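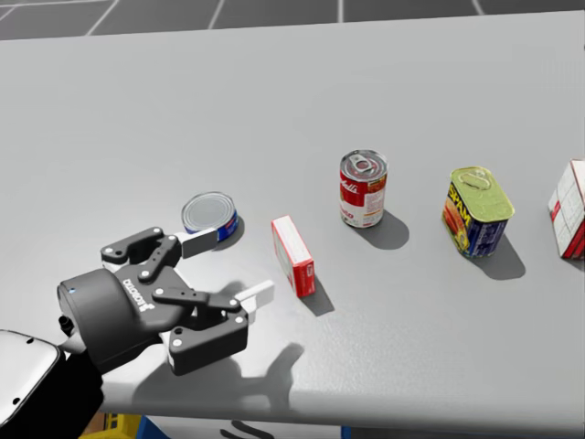
Grocery items on a light grey table.

The Ration Office at Ornulov

Notice was given in April that the Ration Office at Ornulov would close its counter at Brondel Street and that all households, 243 in number, were to apply thereafter to Rarkham. The notice was correct in every respect except that the bridge to Rarkham had been taken down.

The Office was informed of this by letter. It replied that the bridge remained on its map and that applicants should allow 11 minutes for the crossing.

Households therefore continued to attend at Brondel Street, where the door was locked and the lamp was left burning. They queued in the usual order. At six o'clock they wished one another good evening and went home.

In the second month a parcel was found on the step, tied with the Office's green string. It held flour, tea and a form, to be returned in duplicate. The form asked whether the applicant had been hungry, and for how long. The first woman in the queue borrowed a pencil and began to write.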